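How do you look after a robot?

Hello again, and welcome back to the Flomeck workshop pages! Last time we talked about what robots eat (electricity, mostly, and lots of it). Today is all about how you set one up and keep it in good health, and I've been asking our robot minder, Afia Ametepe, so many questions that she had to go and put the kettle on.

Our robot is called Parka, and Parka is learning to help with buckets. You might think a bucket is easy. You've probably carried one down the beach without a single thought! But a robot has to find the rim, get its fingers to the right spot and close them just hard enough, and every bit of that depends on the gripper being in good shape.

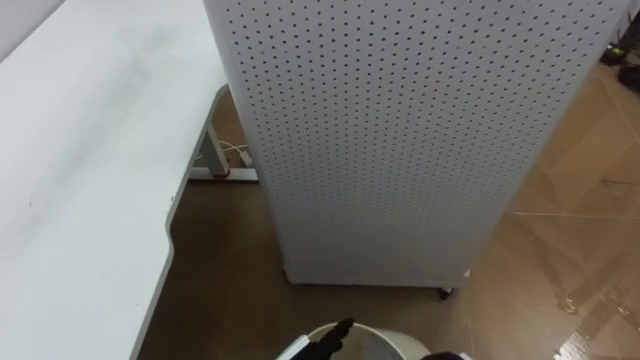 Parka's gripper over the round white container, down on the shiny brown tiles.

Before any practice, Afia looks over the gripper — that's the robot's hand. She wipes the fingers with a soft cloth and wiggles each joint gently with the power off. Grit is a real nuisance in there, a bit like sand in your sandals. The joints can open and close 1,000 times in one week, so even tiny crumbs matter.

Next come the cables. A cable is rather like the nerves in your arm, carrying messages to and fro, and Afia follows each one along with her finger, looking for pinches or loose plugs. Then she checks the safety ropes and their knots. A robot on two legs can topple, just as you did when you were learning to walk, and a fall could mean a very long Sunday of repairs.
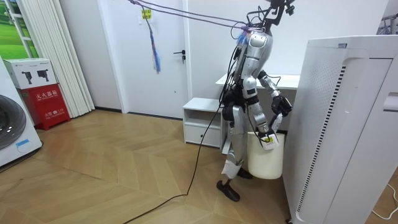

Holding the bucket by its handle, with the purple safety ropes tied on up top.

Afia writes everything down in a notebook, even the dull days when all is well. She is on page 400 now!

Words to remember
Gripper: a robot's hand.
Joint: a place where a robot bends, like your elbow or knee.
Tether: a rope or line that keeps something from falling or wandering off.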